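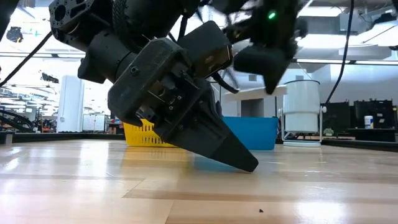 Home | Our Work | Updates | Give

Ziltdale Seed Library – where we've got to since spring
By Teresa Prata | June

Hi Nabil,

You asked for something short, so I'll try (you know how I get about beans!). The seed library has been open at the Bruvia branch for 5 months now, and people keep coming back. We've handed out 2,964 packets, way more than I put in the application, and 151 households have signed up to save seed and bring some in this fall. I was hoping for 90, so I'm pretty thrilled.

Beans and lettuce went first. Tomatoes were slower, mostly my fault – I put them on the bottom shelf and half the labels faced the wall. Custódio has moved them up next to the squash and redone the labels in bigger type, and they've been going out steadily ever since.

The Saturday-style workshops turned into evening ones. Folks with kids told us six o'clock worked better, and Duarte was happy to teach then. His session on cleaning wet seed got messy and loud and ran way over, and we've already got names down for a repeat.

Now the not-so-great part. The refrigerator from Plaltero came late, and we lost a batch of onion seed to the warm spell before it was plugged in. I've reordered from Teixeira and it came out of the supplies line, so that line is tighter than I'd like. I'd love to move a little over from printing, where we've hardly spent anything. Could you let me know if that's okay with you, or if I need to fill out the form again?

Over the summer we'll be calling households to see how their plants are doing, and Vasco is building drying racks for the back hall. The next spending sheet will come to you with the September update.

Thanks so much,
Teresa

3 comments | 12 shares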